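# Counter contact fault: questions and answers

Last updated 22 March 2021. Maintained by Gun-woo Son, Hodton simulation support.

This page covers the fault in the Kwok kitchen task set where an arm is driven down into the countertop and the run does not stop. It affects Cestton two-arm models only.

## What is the fault?

The arm controller gets a target height that is too low. The arm keeps pushing after the gripper or anything below it has met the counter. In release 6 the contact check should end the run at that point. It doesn't, because the check reads the wrong collision layer for stone surfaces.

## Which tasks are affected?

Any task that uses the granite counter. We replayed 500 runs from the Kwok set and found the fault in 40 of them. Runs in the other rooms came back clean.

## Does it happen with both arms?

So far we have only logged it on the right arm. The left arm uses the same check, so treat it as affected too.

## How do I spot it in a replay?

Step through the part of the run where the gripper comes down to the counter. The back edge of the slab is the place to look, near the rectangular recess and past the round sink. Keep the force plot open next to the view.

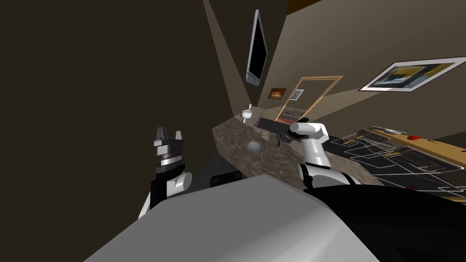 A normal touch gives a short spike that drops off. In a faulty run the force climbs and stays high for 11 steps or more while the commanded height keeps falling. You can't judge this from the view alone, since a light touch and a hard push look the same from the robot's camera.

## The log says "success." Can I trust it?

No. The success flag only checks where the gripper ended up. A faulty run can pass. Filter on peak wrist force before you use any run from release 6.

## Could this damage a real robot?

Yes, if you train on the faulty runs and move the policy to hardware. Do not run any policy trained on release 6 on a physical arm until you have filtered the data and retrained. If you already have one on hardware, take it off.

## Is the Dason controller safe?

The Dason controller has its own force limit and stops the arm. The runs it produces are usable, but many of them end early and are logged as timeouts.

## When will it be fixed?

The collision layer fix is in testing. The full set will be regenerated by July. Until then, use the force filter in the tools folder.

## How do I report a new case?

Send the run number, the seed and the force plot to the support queue. Please don't trim the replay.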